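Gretach: a word list for refill stations, fountains and public taps

Gretach is a small open glossary of the words people use for drinking water out in public. Bubbler, drinking fountain, water fountain, tap, spigot, refill point: we love all of them, and we wanted one place where you could look them up by region and see how they get used in a real sentence. It started as a spreadsheet that Dinesh Menon and I-hsuan Yen passed back and forth in February, and it has grown into something we are really happy to share!

What you get

There are 91 entries in the current release. Each one has a headword, a region, a part of speech, a short definition in plain words and at least one sample sentence. The whole thing is a single CSV file in UTF-8, plus a notes file with spelling variants (please read the notes, there is some great stuff in there about "bubbler" and how far it travels).

Columns

term: the word or phrase, lowercase unless it is a name
region: free text, as the contributor wrote it
pos: noun, verb or phrase
meaning: one sentence, two at most
sample: a sentence a speaker would say out loud
heard_from: age band of the speaker, blank if not given

The container terms came in last, and they turned out to be a joy. Fouad Alaoui went through every word for a plastic water bottle and its parts, down to the molded base with its rings and ridges, and found that plenty of speakers have a pet name for the bottom of the bottle.

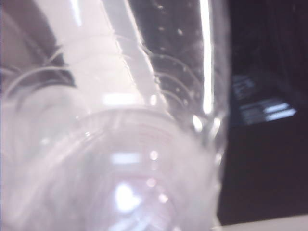

How it was put together

Contributors filled in a short form, and 2 editors read every entry. If they disagreed on a meaning, both versions stayed in, separated by a semicolon. Funmilayo Yusuf wrote the form and Natanael Coutinho did most of the sample sentences for the verbs.

Known gaps

Rural terms are thin. Only 5 entries are verbs, and we know there are more out there. Region names are not standardized yet, so "upstate" can mean several places.

Adding a word

Open an issue with the term, where you heard it and a sentence. One word is plenty, and so is a correction to one of ours. We read new issues on Sunday evenings.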